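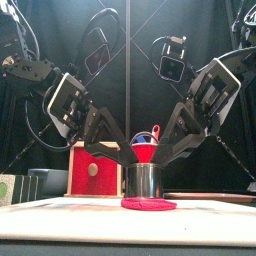
*Fig. 1. Two arms on one steel cup, with a camera housing at each wrist.*

## Session notes: what a two-arm bench really costs

OK, so last time we ended on the question of which arm to buy, and I got a bit carried away with payload charts. Today is the boring half, and I love the boring half! We're going to build a budget for a two-arm bench, line by line, and then we're going to find out what we left off it.

Go back to Fig. 1 for a second and try to see it as a purchasing manager would. The arms jump out first, of course. But there are grippers on those arms, camera housings, more camera hardware hanging up behind, cables, a dark backdrop, a table, and then the stuff on the table. Every bit of that has to come out of some line in your spreadsheet, and in most of the first drafts I get handed there are two lines: "robot" and "robot".

### The quote we're working from

For the exercise we'll use the Duva quote (it's in the course folder, please don't pass it around outside Fisberg). It covers a pair of arms, the base units and the controller software. What it doesn't cover is written in small type on the last page, and I want you to read that page before you read any of the others. Grippers are excluded. So is mounting. So is freight, which bit me hard the first time I bought anything heavier than a laptop.

Two extras to copy into your sheet right now:

- Eladard gripper set, one per arm, with spare fingers: $2347
- Enclosure kit from Nic Aodha, fabric and posts, no lighting: $1245

I rounded nothing there – those are the numbers on the paper, and I'd like yours to be the numbers on the paper too. If you round early you'll spend the end of the project hunting for money that was never missing.

### Buy, print or borrow

Somebody always wants to print the gripper parts in-house, and I'm generally for it. A printed body is easy to change, and you're going to change it. But put the hours in. A printed bracket that takes you three afternoons of fiddling isn't free, it just got paid for out of the salary line, where the department head can't see it. My rule (only mine, argue with me if you like) is that I print anything that touches the object and buy anything that carries the weight of the arm.

Fasteners, by the way. Put a line in for fasteners. I've never once had enough of the right screw, and I've paid overnight shipping on a bag of bolts more than once, which I'm not proud of.

### Task before catalog

Please write the task down before you open a catalog. One paragraph, plain words: what gets picked up, by which hand, what it's resting on, how close the two grippers have to come to each other. Small things with soft or floppy parts push your costs up a lot compared with neat blocks, and the money goes mostly into sensing and into people's time. A cup looks like the easiest job in the world until both hands have to be at its rim together.
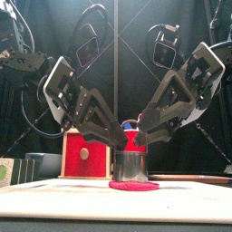 Ubaldo Ferri asked at this point whether one arm and a good clamp wouldn't do the same work for half the money, and whether the second arm was there mainly because it looks nice in a grant application.

Fair question, and I'd rather you ask it than have your finance office ask it! Sometimes the answer is yes, buy the clamp. If the object always sits the same way and only one side of it ever needs touching, a clamp is cheaper and it never needs a software update. The case for the second arm is when the holding has to change during the job, or when you don't know yet what next year's jobs are. And it's less than half the money you'd save, because the enclosure, the table, the computer and the training all stay in the budget whether you've got one arm or two. Work it out both ways in your sheet and bring me the difference.

### Cameras and cable

Cameras get their own section because they're where budgets go soft. People price the camera and forget:

- the mount, and the redesign of the mount
- a cable long enough to follow the wrist without pulling tight
- a port on the computer to plug it into
- storage for everything it records

Cable slack matters more than you'd think. Look how much loop there is off the wrists in the last picture. You need that length, so measure the arm at full stretch and add to it, then buy a spare of each one while you're at it. Flexing is hard on cables and I treat them as a consumable, same as tape.

### Time is a line too

Duva says eight weeks from order to delivery. I'd plan as though that clock starts when your purchase order is signed, and signing is its own adventure. If you need to be running by the start of a term, work backward on paper, and remember that very little moves through any purchasing office in the second half of December.

Then there's training. Budget eight hours per operator before anybody runs the bench alone. It sounds like a lot for a table-top setup, and every year someone tries to trim it, and I put it back.
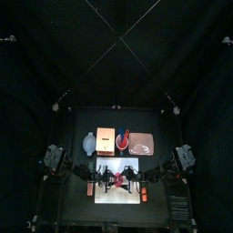

*Page last changed: 14 Jan 2021*

### Props, tables and other small money

Now the far side of the table in that last one, because this is my favorite forgotten line. A bowl, a wooden box, a cup with utensils, a pink tray. Cheap, all of it, and you'll want duplicates of every piece. The exact bowl you like will be discontinued. Buy several on day one, in the same color, and put them in a labeled box.

Same goes for whatever you lay on the work surface. A flat board is a nice thing to own because you can pull it, swap it and mark it up without touching the table underneath. Price two.

And decide on your tabletop color before you pay for the table. We've run dark and we've run white, and white shows every scuff. Ask whoever's doing your vision work which they want, get it in an email, keep the email.

### For next time

Bring a one-page budget for your own bench. I want to see:

1. The task paragraph, at the top
2. Quoted items, with the exclusions written beside each one
3. Things you'll print or build, with hours
4. Consumables for the first year (cables, fingers, props, fasteners)
5. Training hours and who covers them
6. A contingency line, with a sentence on what you think it's for

Don't hide the contingency inside the other lines. I did that for years and it made every single quote comparison useless. If you're stuck on the one-arm version, do the two-arm version first and strike things out. The blank sheet is in the course folder next to the Duva quote, second tab. The first tab is my old one and the freight formula in it is broken, so leave it alone.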